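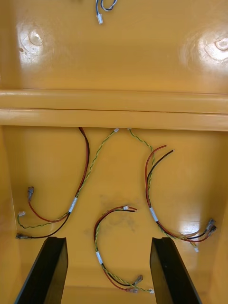
14 Aug 2025

Glue notes, second go. The Tredereo hide glue from April has gone stringy in the jar, so I soaked a fresh batch overnight and warmed it slowly with the lid on, and oh, it smells so much better! 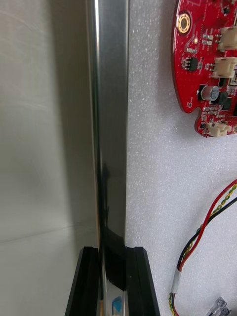

I tried it on the spruce offcuts first, then on the Palley concertina frame that has been waiting so patiently on the shelf. Weighed out 327 grams of water, which was too much - next time I'd hold some back and thin it at the bench.
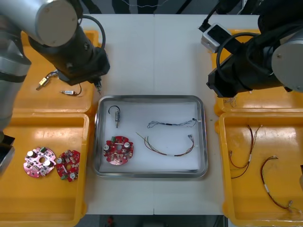 Bench notes, Tenddale workshop

Clamps stay on till tomorrow, please, however tempting it is to peek. The bellows corners still want new leather (the Değirmenci skiver needs a sharper blade before anyone tries), and I'm going up to 2000 grit on the end plates.

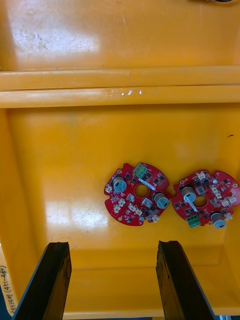
Yellow tray, two compartments, scuffed in the upper one.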